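Simulated arm stops above the board and won't go any lower
Posted by Awuor Swai, 4 Dec 2019

Hi all! I'm doing the kitchen task for our college robotics club (we're the Plallstead lot, if anyone knows us) and I'm stuck. The arm swings over to the chopping board nicely enough, then hangs above the back corner and stays there. I've let it run for 200 steps and then 275, same thing both times. No error message either.

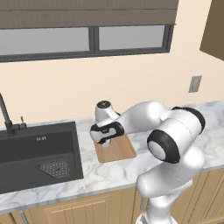 Our kitchen in the simulator, gripper over the corner of the board.

I'm using the Tika starter files our tutor gave us and I've only changed the target position. Any ideas? We have to show it in May and I'd love to have it picking something up by then.

Idrisa Ndung'u
Had this last year! Check which point your target is measured from. In Tika it's the wrist, so if you typed in the height of the board the arm thinks the fingers would go through it, and it just gives up quietly. Add the length of the hand (ours was 100 mm in the settings file) and try again. Also, aim for the middle of the board while you're testing, it's much easier to see what's going on than at a corner.

Diane Perron
have you tried restarting it? mine gets stuck sometimes

Gaëtan Marchal
Idrisa is probably right, but do look at your step limit too. We put ours well above 200 because the last bit down is so slow.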